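Hitgate Community Help
Robot Cells > Setup and Maintenance

Two-arm folding cell: how do you keep paper and tape in line with the arms?

Posted by grumton_bench
5 October 2021

Hi all! I look after a two-arm cell that folds shirts, and I love this thing, but the table is driving me up the wall. We cover it with brown paper and lay out a grid in blue tape, and every time the paper gets changed the grid ends up a hair off from where it was. Then the left gripper starts pinching too far in from the shoulder on one shirt and barely catching the next one.
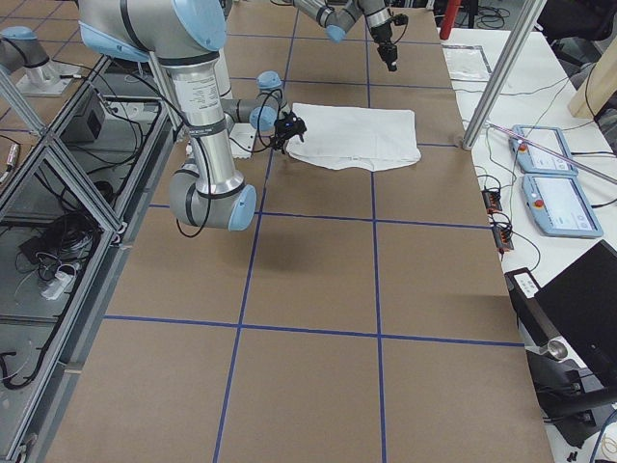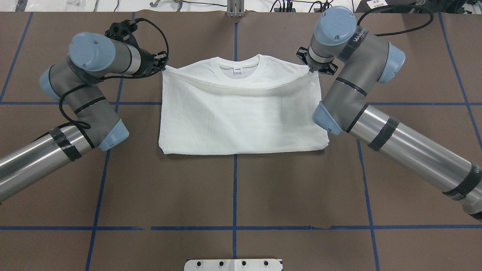
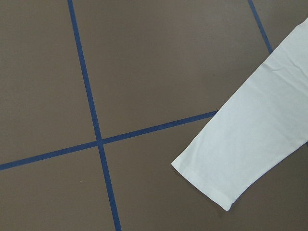

The right arm is much better behaved. Left is off by 5 mm on a bad day, always toward the middle of the table, and it's worse after a paper change. I've re-taught the left pick points 4 times since June and each time it was lovely for a while and then drifted again. Air and power are fine, no faults on either pendant.

So, two things. How do you put new paper down so the grid lands in the same place? And is there a quick check that tells me if it's the arm or the table, before I go and re-teach everything yet again? I'd love to hear how other people do their changeovers!

Posted by Mohit Vishwakarma

Oh, fun one, I had this exact headache on a towel folding cell at Oltavance! My bet is that your arm is fine and your tape is moving, and you're then teaching the arm to match the moved tape. After a few rounds of that the two arms don't agree with each other any more, even if each one looks right on its own.

Do the check first, it's quick. Clear the table, slow both arms right down, and screw a pointed pin into each tool mount (take the grippers off and put the pins on, don't tape a pin to a finger, I tried that and it was a waste of a morning). Pick a spot in the middle that both arms can reach. Bring the left pin down to it and write down the position, back the left arm well away, then bring the right pin to the same spot and write that down too. Do it again at a spot near the front and one near the back. Keep those numbers somewhere safe. Next time folding goes bad, send each arm back to its saved numbers, one arm at a time, stopping high and jogging down the last bit by hand. If both pins still come to the same point, leave the arms alone and look at the table. If one pin is off at all the spots in the same direction, check that arm's base bolts and its tool setting before you touch a single pick point.

For the paper, the trick that made me so happy was to stop measuring from the old tape. We put permanent marks on the bare table edge, outside where the paper goes, two for every line of the grid. New paper goes down, a long straightedge goes across from mark to mark, and the tape goes along it. Same place every time!

Other bits that helped:

Let the paper lie flat overnight before it goes on. Fresh off the roll it wants to creep.

Start fixing it from the middle of one long side and smooth outward. If you do the corners first you trap a bubble and the whole sheet shifts when you chase it out.

Don't stretch the tape. Lay it, then press it. Stretched tape pulls itself short later and takes the paper with it.

Wipe the finger pads while you're in there. Lint builds up on them and a slipping pinch looks a lot like a position error.

And please save a copy of the points from before your first re-teach if you still have it. You may end up going back to it.

Posted by huttunen_fan28

we just use new tape every 6 weeks and dont worry about it. works ok

Posted by foldline

Agree with Mohit on the edge marks. One thing to add: look at the gripper cable on the left arm. Ours had a loop that was too short, and it tugged the wrist whenever the arm reached for the far side. It only showed up in a couple of poses, so the pin check in the middle of the table passed. Run the arm slowly through the full fold with no shirt and watch the cable the whole way. If it goes tight anywhere, give it more slack and tie it again further back.

Posted by grumton_bench

These are great, thank you! I did find the old points on a backup stick. Doing the pins first, then marks on the edge at the next paper change, and I'll watch that cable too. Mohit, did you scribe your marks or use paint pen?

Posted by Mohit Vishwakarma

Scribed, then paint pen in the scratch so you can find it. Paint alone wore off on the side where people lean.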